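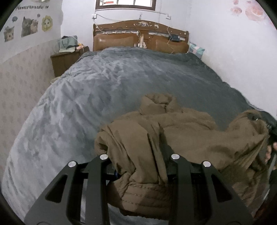
Building hand-held grippers at home: tips from the sewing end of the house

Tobias Crenshaw and I have been putting together a pair of hand-held grippers for our little laundry-folding project, which we call Skendlow, and a few readers asked what I would do the same way again. Well, quite a lot!

Start with the pins. Work each joint back and forth by hand before you tighten anything, and if it squeaks or drags, take it apart and sand the bore a touch more. I used 2,000 grit wet-and-dry, which sounds fussy, but a stiff joint will tire your wrist long before lunch.

Cut slots in the jaw frames if you can. You save a good bit of weight, and you can peek through to the cloth behind — I lean on that more than I ever expected to.

Glue the finger pads on last. Wipe both faces with rubbing alcohol, clamp them lightly overnight, and keep the glue well away from the pins. Tobias didn't, and we spent a whole evening in April with a heat gun.

Practice on something puffy. Towels are too easy on you, bless them. A padded jacket slides and bunches and has seams going every which way, so try the hem first and leave the sleeves until you have the feel of it. A bed is a kinder height than the floor, too. 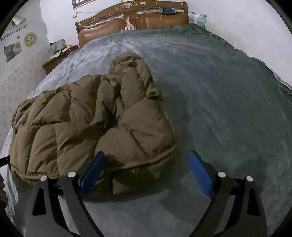

Blue pads by the hem of the brown puffer jacket.

Spare pins live in an old mint tin, along with the small hex key.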